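Shape sorters: keep the lid on or off?
Forum: Toys & Playroom
21 September 2018

burndale_mom wrote:
Okay, settle something for me. We got a big red shape sorter at the Burndale swap (the wide low kind where the holes are all in the top) and my daughter is obsessed with it, except she only wants the round ones. She'll put a cylinder through, demand it back, put it through again. My sister says I should hide the cylinders so she has to try the others. I say let her go! She's having a great time. Who's right?

tapioca_9 wrote:
Let her go. Mine did nothing but circles for what felt like a whole winter and then one morning picked up the square and just did it. The round ones are easy because there's no turning involved, you can drop them in any old way. That's why they like them.

mudroomMike wrote:
I'm with the sister, sort of. I wouldn't hide them all, but I'd put out one cylinder and a couple of blocks with corners. If every piece is on the floor at once my son just dumps the box over and sits on it. Fewer pieces and he'll stick with it for a good while.

burndale_mom wrote:
Ha, we get the sitting too. Makes a decent stool!

quiltandcoffee wrote:
Hiding toys from a toddler who knows they exist is asking for a meltdown. Mike, no offense, but I tried the "just a few" thing and she went straight to the cupboard and stood there yelling.

mudroomMike wrote:
None taken. Higher cupboard?

tapioca_9 wrote:
What shapes does it have? The star was the killer at our house. We had an old Tierney one and the star had to be lined up just so, I could barely get it in myself after a long day.

burndale_mom wrote:
It's got a star, a hexagon, a square and then a bunch of round holes in different sizes. She won't even look at the star. Also I'm missing pieces, of course. Does anybody sell spares? I saw a bag of 50 mixed wooden shapes at Conthorpe for 35 dollars and nearly fell over.

quiltandcoffee wrote:
Don't pay that. Measure your holes first too. I bought replacements once that were a hair too fat and they sat on top of the box like little hats. Ask at the swap in October, there's always a tub of odd blocks under one of the tables.

burndale_mom wrote:
Good idea, will measure tonight. Same kind of box as ours, with the yellow cylinder standing on top where she always leaves hers: 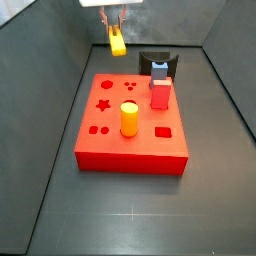 Tistness wrote:
Go by the width of the hole and then take a bit off, and check the corners on the square one too, because if they're rounded a sharp-cornered block will jam every time. And leave the cylinders out, she'll get to the star when she's ready.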